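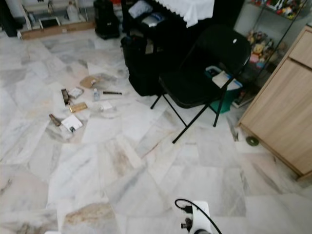

失物招领是指车站、学校、商场、机关等场所对他人遗失的物品进行收存、登记、公告，并交还给失主的一套做法，也指承担这项工作的柜台或部门。中文里“失物招领”多见于张贴的告示，法律文本中则使用“遗失物”一词。遗失物指所有人或占有人无意中丧失占有、又没有被他人占有的动产，与主动丢弃的抛弃物、埋在地下或藏于他物之中的埋藏物和隐藏物都有区别。实际工作中，界限并不总是清楚。一把伞或一个钱包通常按遗失物处理，而落在浅色大理石地砖上的带白盖的透明小塑料瓶、黑色的笔、小纸片之类，单看物品本身很难判断是遗失还是丢弃，各场所多凭内部规定决定是否登记。

名称

“招领”一词由“招”与“领”构成，意为发出通告，让失主前来认领。与之相对的是“寻物启事”，由失主一方发出。两种告示的写法不同：寻物启事要尽量写明物品的特征，招领启事则通常只写物品的大类和拾得的大致地点，把颜色、数量、内装物等细节留作核对之用。“启事”常被误写为“启示”，后者意为启发，不能用于告示的标题。

台湾和香港也使用“失物招领”或“失物认领”。日语称遗失物为“落とし物”或“遺失物”，较正式的场合还使用“拾得物”。英语多用 lost property 或 lost and found，前者常见于英国，后者常见于北美。

历史

中国古代律令中很早就有关于拾得物的条文，当时称为“阑遗物”或“得遗失物”。唐律规定，拾得阑遗物应当送交官府，逾期不送要受处罚。明律有所改变，规定拾得物经官府公告后，有人认领的，一半给拾得人充赏，一半归还失主；期满无人认领的，全部归拾得人。清律大体沿用了这一规定。

罗马法不承认拾得人因拾得而取得所有权，拾得人明知物品有主而据为己有的，可以按盗窃论处。日耳曼习惯法则要求拾得人公开宣告，期满无人认领时，拾得人可以分得全部或一部分。后来欧洲大陆各国的民法在不同程度上受到这两种传统的影响。

由固定机构集中收存失物的做法，是在城市公共交通发展之后才普遍起来的。公共马车、铁路和电车每天运送大量乘客，落在车厢里的物品需要有人保管，运营者于是在总站或车库设立专门房间。最初的登记簿由值班人员手写，按日期排列，查找时只能逐页翻阅。后来一些机构改用卡片，把同类物品归在一起，再后来又改用计算机数据库。

一般流程

失物招领的工作通常包括收件、登记、保管、公告、核对、交还和处置几个环节，各机构的叫法不一，顺序也略有出入。

收件时，值班人员记录拾得的时间和地点，并询问拾得人是否愿意留下姓名和联系方式。贵重物品一般要求有两人在场，当面清点后装入封口袋，由双方签字。身份证、护照等证件通常单独处理，不与其他物品混放。

登记的难点在于描述。同一件外套，有人称为“夹克”，有人称为“上衣”，颜色的说法也常有出入。不少机构因此编有固定的类目表，先选大类，再选小类，最后填写文字说明。编号一般由日期和流水号组成，写在标签上，系在或贴在物品外面。

保管分为常温存放和特殊存放。易腐食品多在当日处理。药品、刀具、易燃物品不宜与普通物品放在同一柜内。现金和首饰放入保险柜，手机和电脑则需要防潮，并避免长期耗电后电池受损。

公告可以张贴，也可以发布在网页上。公告内容过于详细，会增加冒领的可能；过于简略，失主又难以辨认。常见的折中办法是写明类别、日期和区域，其余内容由失主在认领时自行说出。

核对时，认领人需要说明物品的特征和遗失的经过，并出示身份证件。对于手机，常要求当面解锁；对于钱包，可以核对内装卡片上的姓名。两人同时认领一件物品而又无法判断时，通常交由警方处理。 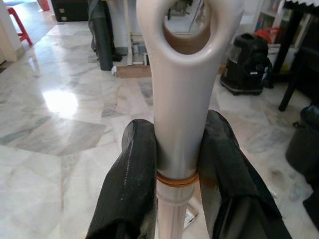
拾到物品的人能不能向失主要求报酬？

要看所在地的法律。在中国大陆，拾得人可以要求失主支付保管物品所花的必要费用，但法律没有规定一般性的报酬；失主发布悬赏寻物的，领取物品时应当按照承诺履行义务。拾得人侵占遗失物的，既无权要求支付费用，也无权要求履行承诺。日本和德国的法律则规定了拾得人的报酬请求权，数额按物品价值的一定比例计算，在公共交通工具或公共机构内拾得的物品，报酬另有规定，一般低于通常情形。

无人认领物品的处置

保管期限届满后，物品的归属因法域而异。中国《民法典》规定，遗失物自发布招领公告之日起一年内无人认领的，归国家所有。日本法律规定，公告期满后仍无人认领的，拾得人可以取得所有权，但载有个人信息的证件、手机等除外。在另一些地方，物品归运营场所的机构所有，由其自行决定拍卖、捐赠或销毁。

拍卖是较常见的处理方式。伞、书籍、衣物往往成批出售，首饰和电子产品则单件出售。电子设备在出售前要清除数据，无法清除的予以销毁。写有姓名的物品，有的机构会先除去姓名再出售。

布罗克波特的做法

布罗克波特（Brorkport）的失物制度常被用来说明小型城市集中办理的方式。该市原先由渡轮、公共汽车和市场三处各自保管失物，期限和手续都不相同，市民丢了东西以后要逐处询问。2018年6月30日，三处的登记簿并入同一套系统，物品集中存放在惠特菲尔德（Whitfield）街的一处库房。系统由博伦特（Borent）公司编写，名称为“滕迪尔”（Tendier）。

按照该市的规定，普通物品最多保管47天，证件交还签发部门，现金转存入专门账户。库房设有两个窗口，一个收件，一个认领。收件窗口只负责编号和装袋，不接受查询。首任负责人阿里夫·拉图赫鲁（Arif Latuheru）此前在渡轮码头管理行李，他主张登记时先写拾得地点，后写物品名称，理由是失主对自己去过哪里通常记得较清楚，对物品的叫法却未必与登记员一致。这一顺序后来写入了库房的操作手册，手册还要求登记员不得在标签上填写对物品价值的估计。

对这一制度的批评主要集中在距离上。原先在码头丢失的物品，当天就能在码头取回，合并之后则须前往库房。有渡轮乘客在四月的市政听证会上提出恢复码头的临时保管点，市政部门随后允许码头将当日拾得的物品留到末班渡轮离岸之后再送交库房。

物品种类

各地失物招领处收到的物品与当地的气候和交通方式有关。多雨地区伞的比例较高，冬季寒冷的地区常有单只手套和围巾。学校收到的多为水杯、文具和校服，机场则多为在安检时取出而忘记收回的物品，如腰带和笔记本电脑。游泳馆和健身房常有毛巾、泳镜和锁具。

低价物品的认领率普遍不高，失主往往宁可另买一件。证件、钥匙和手机的认领率较高，前两者补办或更换较为麻烦，后者存有个人资料。钥匙本身价值很低，却难以确认归属，常见的核对办法是让认领人说出钥匙圈的样式，或者带来对应的锁。

相关风险

冒领是失物招领工作中的主要风险之一。认领人可能从公告中得知物品特征，也可能在拾得现场见过物品。另一种风险是来历不明的包裹，机场和铁路车站对无人看管的行李一般先由安保人员检查，确认安全后才转入失物程序。个人信息也需要保护，登记簿不宜放在柜台上供人翻看，网上公告也不应显示证件号码和完整姓名。

参见

无因管理
无主物
寻物启事
悬赏广告
行李寄存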